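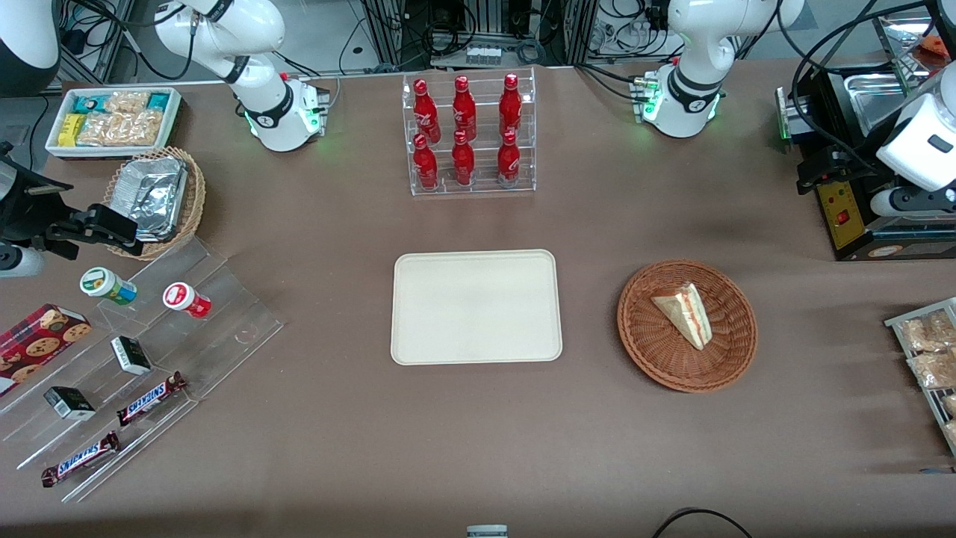 4.2 The open day at Nosumstead

Figure 3. The snack table at the open day, with the empty tray between the two arms.

We had always meant to show the system to people outside our own group, and on 6th July we finally did so, when Cellcombe opened its workshop in Nosumstead to families, shop owners and anyone else who cared to come in. Over the day 188 visitors signed the book, which was a good many more than the coffee had been planned for, and we remain grateful to all of them for their patience.

The task was kept simple on purpose. A visitor asked for something from the table, and the two arms, running the Tiltel planner described in Section 3, were to bring it to the cream-colored tray in the middle (Figure 3). We chose goods that a small shop might really sell, and we wanted them to differ in how they must be held. The red bottles stand upright on a tiered rack and offer a firm, regular shape, while the silver pouches in the wicker basket are crinkled and reflective, and those had given our depth estimates trouble ever since the first trials in November. The sandwich, alone in its round basket, was the item we worried over most, and naturally it was the one the children kept asking for.

Kirsty Lindsay hosted the sessions, each lasting 30 minutes with a break of 10 minutes between them, and she was kind enough to write down what people said as well as what they ordered. Many wanted to know how the arms decided which of them should reach — a fair question, and one we had explained rather poorly on the poster. Shop owners asked more often about restocking than about serving, and several told us that the stepped display on the left looked much more like their own counters than the tidy rack of bottles did.

We collected 32 written comment cards, and these are taken up again in Section 5 together with the Aitken questionnaire. They came from people who chose to stay and write, so we read them as friendly advice and draw no rates from them. The request we met most often was for the arms to give some small sign before moving, and we have since added a short pause and a tone at the start of each reach.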